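July
Senyo Quansah
Filed under: Working papers / Play and sorting

3.2 Sorting by colour or by shape

The blocks are the ordinary sort found in most nurseries, a Grostex set topped up with pieces from an older Lonside box. Shapes used in the trials were cylinder, cube, triangle, hexagon, heart and star. Colours red, blue, green and yellow, with the yellow drifting towards orange on some pieces – we did not treat these as a separate colour, and neither did the children.

Each child had 30 pieces available over a session, given out in small lots. A large wooden board served as the sorting area. Instruction was kept short: "put the ones together that go together". No mention of colour, none of shape. Sessions ran in the morning, before snack, as the Rotau pilot had shown attention dropping badly afterwards.

Total placements logged, 1502. Of these 917 put a piece against another of the same colour. Same-shape placements were far fewer, and the remainder matched on neither. The colour preference is in line with what Andreadis found with card sorting, though the cards had no thickness and could not be stacked or stood up, so the comparision is loose.

More interesting are the groups that match on colour only in part. A strict scorer would call many of them errors. We think this is wrong. Figure 2 is a case in point, with two groups of four on the board and plenty of bare wood left over.

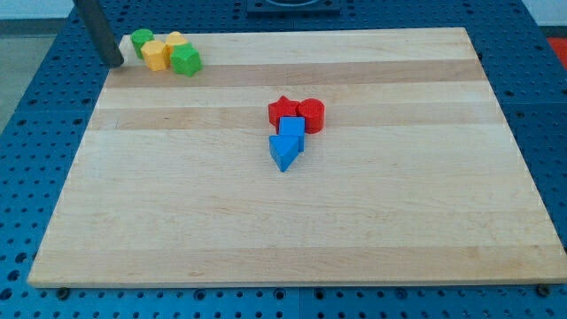
Figure 2. Two groups of four blocks. Far left: green and yellow to yellow-orange pieces. Nearer the middle: red and blue.

Both groups hold two colour families and only two. Green with yellow, red with blue, no crossing over. Shape is mixed throughout – the two stars are in different groups, the two cylinders likewise. Scored for single colour, both groups fail. Scored for shape, fail again. Scored for colour pairs they are perfect, and this was the scoring we adopted for the rest of the section.

Spacing also matters. Pieces in the far left group touch or very nearly do, with clear board between that group and the other. A gap of this kind was read as a boundary. Where gaps were unclear two scorers judged seperately and then compared; disagreements were dropped from the count.

One weakness. The board was large for the number of pieces out at any one time, and a smaller one might well force groups to run together. Not tested here. Section 3.3 takes up the heart pieces, which gave trouble of their own.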